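The Handwriting Lesson

At Grodel's open day, the robots do the chores and the visitors do the worrying

By Manon Vachon

The coffee at Grodel is made by a person. I mention this first because it was what everyone in the lobby asked, and because Bethel Fikre, who was handing out the name tags, had clearly answered it a few dozen times before I got to her. "There's a pot," she said. "You pour it."

Grodel rents the back half of a former carpet warehouse and spends its days trying to get robot arms to do things a bored eight-year-old can do. Once a year it opens the doors. This year 100 people signed up, and the parking lot was built for far fewer, so a good part of my morning was spent watching engineers direct traffic, badly, with their own arms.

The tour proper began with a safety talk. Stay behind the yellow tape. Don't lean on the rails. If something beeps, it's probably fine. Zinash Teshome gave the talk in a fleece vest and the tone of a woman who has seen visitors lean on the rails. She runs the benches, and she has little patience for the word "revolution," which appeared twice on the banner over her head.

"Marketing bought the banner," she said.

We were walked past a bench where socks were being paired (slowly, and with one gray sock held back for what looked like further questioning) and another where a cup was moved from a blue square to a red square and then back again. A man behind me whispered that he could do that. His daughter told him he couldn't do it all night, and he admitted this was true.

The crowd, though, was at the whiteboard.

The task on that bench is called Prinunia, for reasons I was given and failed to write down. Two arms share a small table. Somebody has to hold the marker, somebody has to mind the board, and the marks are supposed to end up on the board and stay off everything else. It sounded like my first job.
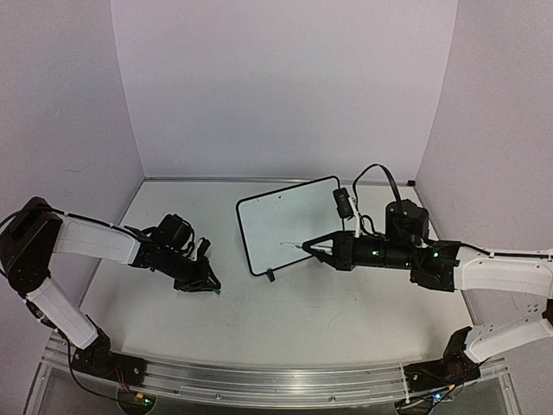
Photo: Saron Sisay for Gallagher magazine

What you notice, standing there, is how much machinery it takes to aim one ordinary marker at one small whiteboard. The arm on the right had the marker sideways in a pair of pointed black fingers, with its tip out over the lower half of the board, and the whole room leaned in. I have attended weddings with less tension at the important moment.

"Writing is awful," Teshome said, cheerfully. "Push too hard and you shove the board. Too soft and you're drawing in the air." Her team has logged 619 attempts at a plain straight line. I asked how many were straight. She asked whether I'd seen the sock bench.

Gisela Sauerland, a retired penmanship teacher who had driven in for the day, took a professional interest. She didn't care for the grip. She had spent 30 years prying pencils out of small fists and putting them back correctly, and she told an engineer that the trouble usually starts at the shoulder. He wrote it down. Later I saw him looking at the shoulder.

The software behind the bench is a package named Cliltik, which got its own talk after lunch, with slides. I understood the first 4. The gist is that a person guides the arms through a job again and again, the computer studies the recordings, and eventually the arms have a go by themselves. Then someone in a fleece vest finds out what they learned. One set of arms, Fikre told me, had picked up its trainer's habit of pausing before every move, as if trying to remember where it had parked.

By midafternoon the sock bench had been shut down for a software update and the gray sock was still at large. The line for the whiteboard went back to the coat rack. Sauerland was at the front of it again, explaining the lowercase g to a boy who had asked about motors.

Grodel's next public visit is planned for June, and sign-up is by email. Park on the street.

Published 22/05/2018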